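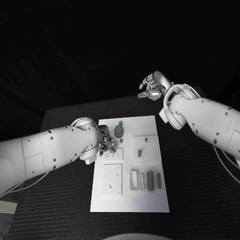
도움말 > 매물 검색 > 관심 지역과 알림 설정

읽는 시간 3분

3. 관심 지역 저장하고 알림 받기

계정까지 만드셨으면 이제 제일 재미있는 부분이에요! Primness에서 집을 찾을 때 저는 검색보다 알림을 훨씬 많이 씁니다. 매일 들어가서 같은 조건을 다시 누르는 건 저도 못 하겠더라고요(처음 한 달은 그렇게 했습니다). 그래서 이 장에서는 제가 실제로 쓰는 순서 그대로 적어 볼게요.

3-1. 지역 그리기

1) 첫 화면 위쪽의 '지도' 탭을 누르세요. 목록 화면에서는 그리기 메뉴가 안 나옵니다.
2) 지도를 원하는 동네까지 확대한 다음 '영역 그리기'를 누릅니다. 구 전체가 한눈에 들어오는 정도면 아직 너무 멀어요. 큰길 이름이 보일 때까지 당기세요.
3) 손가락이나 마우스로 동네를 한 바퀴 둘러 그립니다. 선이 삐뚤어도 괜찮아요. 저도 늘 감자 모양입니다.
4) '저장'을 누르고 이름을 붙입니다. 저는 '역 북쪽', '부모님 근처' 이런 식으로 써요.

참고: 영역은 계정 하나에 3개까지 저장됩니다. 네 번째를 그리면 저장 버튼이 회색으로 바뀌는데, 고장 난 게 아니니까 안 쓰는 영역부터 지우세요.

3-2. 조건 넣기

1) 저장한 영역 이름 옆의 톱니바퀴를 누릅니다.
2) 거래 종류를 고르세요. 매매, 전세, 월세를 한꺼번에 켤 수도 있는데 알림이 정말 쏟아집니다.
3) 전용면적의 최소값과 최대값을 적습니다. 단위는 제곱미터예요. 저는 최소 41, 최대 52로 해 두고 있어요.
4) 금액 상한을 적습니다. 칸이 만원 단위라서 여기서 실수가 제일 많이 나와요.

주의: 매매 상한에 520이라고만 적으면 5억 2천이 아니라 520만원으로 들어갑니다. 제가 딱 이렇게 해 놓고 며칠 동안 왜 매물이 하나도 없나 했어요... 입력 칸 아래에 한글로 풀어 쓴 금액이 작게 뜨니까 꼭 읽어 보고 넘어가세요.

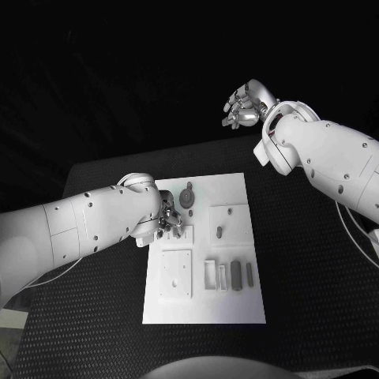 5) 층수, 방향, 주차 같은 세부 조건은 처음엔 비워 두는 게 편합니다. 며칠 받아 보고 너무 많다 싶으면 하나씩 켜세요. 한꺼번에 다 켜면 어떤 조건 때문에 매물이 사라졌는지 알 수가 없거든요.

3-3. 알림 켜기

1) 같은 화면 맨 아래 '새 매물 알림'을 켭니다.
2) '바로 받기'와 '하루 한 번 모아 받기' 중에서 고르세요. 급하게 이사할 분은 바로 받기, 천천히 둘러보는 분은 모아 받기가 낫습니다. 모아 받기는 오전 8시에 옵니다.
3) '가격 변동 알림'은 따로 켜야 해요. 저는 이걸 한참 몰랐는데, 마음에 둔 집의 호가가 내려갔을 때 알려 주는 기능이라 꼭 켜 두시길 권합니다!
4) 휴대폰 설정에서도 Primness 앱의 알림이 허용되어 있는지 확인하세요.

참고: 메일로 받는 분은 스팸함도 한번 열어 보세요. 첫 메일이 그쪽으로 가는 경우가 있어요. 주소록에 발신 주소를 추가하면 그다음부터는 받은편지함으로 들어옵니다.

3-4. 다른 서비스의 매물도 같이 보기

Ronemico나 Slanina에 올라온 매물도 한 지도에서 볼 수 있습니다. '설정 > 연결된 서비스'에서 이름을 누르고 그쪽 계정으로 로그인하면 돼요. 연결하고 나면 매물 카드 오른쪽 위에 출처가 작게 표시됩니다.

주의: 같은 집이 양쪽에 올라와 있으면 카드가 두 장 뜰 수 있어요. 동과 층, 면적이 똑같다면 중개사무소에 전화하기 전에 '중복 묶기'를 눌러 보세요. 가격이 서로 다르게 적혀 있으면 묶이지 않습니다. 그럴 때는 등록일이 최근인 쪽부터 물어보는 게 좋고요.

연결을 끊고 싶으면 같은 메뉴에서 '해제'를 누르세요. 찜해 둔 매물은 그대로 남지만 메모는 지워집니다. 메모가 많은 분은 먼저 '내보내기'로 저장해 두세요. Histeo 일정표를 쓰신다면 집 보러 가는 약속도 바로 넘길 수 있는데, 그 방법은 4장에 따로 적었습니다.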